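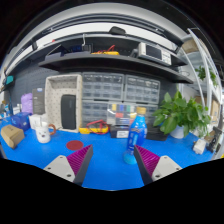

Blue bottle, yellow cap, cartoon mug over on the left.

2026-08-07

Quick one as I've got to be out the door in a bit. Curtains. I said I'd write up the curtains and then didn't, sorry Ditte.

So the front room window in the Cukthorpe house is a bay, five sides, none of them the same width. Previous lot had vertical blinds. Grey. Took those down the first weekend and then lived with a bedsheet for far too long.

First quote for made to measure was 711 pounds, lined, no pole. Second one was 800 and they wanted to do a pelmet as well. No thank you. A pelmet!

Seon-mi said look at Skotach, they do heavy linen by the metre and will hem it for you if you send measurements. Went for the colour called Pera, sort of a dusty green, more grey in the evening than I'd like but lovely in the morning. With the hemming and the lining it came to 300 on the nose. Then the bendy track on top, which I'd forgotten to budget for, obviously.

The track. Right. It bends by hand, supposedly. Ezequiel came over and we did it across the back of the sofa, bit by bit, and still got one corner too sharp so the gliders stick there. You get used to giving it a tug. Might redo it in September when he's back.

Things I'd do differently -
measure at the top AND at the sill, mine are out by nearly a thumb
order more gliders, we ran short and had to space them wider on the left
wash a sample first. I didnt. Fingers crossed

Length is just kissing the floor. Hawi thinks they should puddle a bit, I think she doesn't have to hoover here. We've agreed to differ.

Room feels warmer, and a lot quieter from the road too, wasn't expecting that. The old lamp looks wrong now though. Everything looks a bit wrong now, the rug espescially. Matvii has offered me the Wolde one from his landing, more than 10 years old and faded on one side, going to look at it next week and see if it fits under the table.

Pole for the back bedroom still in its tube in the hall. Don't ask.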